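Section 5 - Passenger screening, checkpoint set-up

Pukisar walk-through unit, rev. 24/09/2019. Replaces the July sheet.

1. Power on at the base. Wait for the green light.
2. Set sensitivity to 80. Going higher means more false alarms and more pat-downs.
3. Put trays at the belt head. Snacks go in a tray, out of the carry-on.

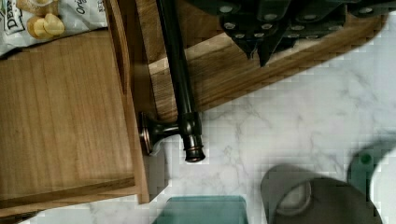
Fig. 2: Snack bag and wooden board on a counter.

4. Wheelchair passengers - do NOT send through the arch. Use the side gate and the Zemitow hand wand. Ask before touching chair or cushions.
5. Private screening: 2 officers, door shut, companion allowed if passenger wants one. Log start and end time.

CAUTION: Never ask anyone to remove a medical item or dressing. Call the supervisor.

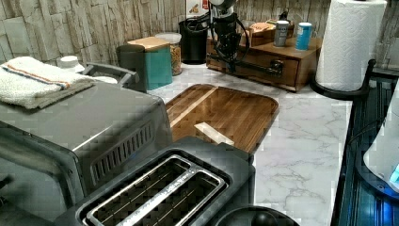

6. After an alarm, reset and allow one more pass. Still alarming, go to step 5.
7. End of shift: download the log, wipe down the wand, charge it. Takes about 125 minutes from flat.

Note: complaint forms are kept at the desk, hand them over when asked, no arguement. Questions on this section to Hae-won Byun.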